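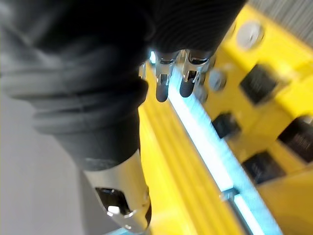
In Defense of the Bright Yellow Work Surface

Home Workshop Kitchen Opinion About
Search this site Go

I've been saying this to anyone who'll stand still long enough, so I may as well write it down: more of us should be working on yellow. Bright yellow, I mean, the kind you can find from the other end of the house. Cream with ambitions doesn't count.

I grew up with brown. Brown table, brown desk, brown bench in the garage, and every small black thing I ever dropped on any of them vanished on the spot. I spent a good part of my childhood patting around for rubber feet and watch straps and the little washers off my bike. Then I moved to Udumar and rented a place where the last tenant had painted the kitchen counter the color of a school bus, and I hated it for a week. By March I was doing everything on it. Sewing, bills, fixing the radio, all of it!

The reason is boring and I love it. Black shows up on yellow. So does most metal, especially with a decent light over it. I can put down a handful of screws and go answer the door and come back and they're just sitting there, plain as anything, and I don't have to do the thing where I tilt my head sideways and squint along the table.

People's first objection is always white. White's cleaner, white's classic, white goes with the tiles. Fine, but I've worked on white, and under a strong lamp it glares straight back at me until my eyes feel sandy (I was at it for 40 minutes once, threading elastic, and had to go lie down). Silver parts half disappear on it too. Yellow is bright without being quite so rude about it.

The second objection is that it's ugly. I can't argue anybody out of that. My sister-in-law calls mine the hazard zone. But a surface you work on has a job, and I'd like it to do the job before it matches the curtains — we put up with ugly hammers, after all.

You don't need to spend much, either. When I left Udumar I looked at a ready-made yellow top from Grutmont, and it was $154 before delivery, so I laughed and closed the page. I bought a can of Barbu enamel and put 2 coats on an old tabletop over a long weekend. It has chipped at one corner and I've decided I like the chip. A friend in Hidadano went cheaper still and tacked down a sheet of oilcloth, which wrinkles, but she says she'd never go back.

Would I do a whole room in it? Lord, no. The walls can stay whatever dull color they please. Just give me one good slab of yellow at elbow height and a lamp pointed at it, and I'll take a second can of the Barbu while it's still on the shelf.

Last updated Apr 14, 2021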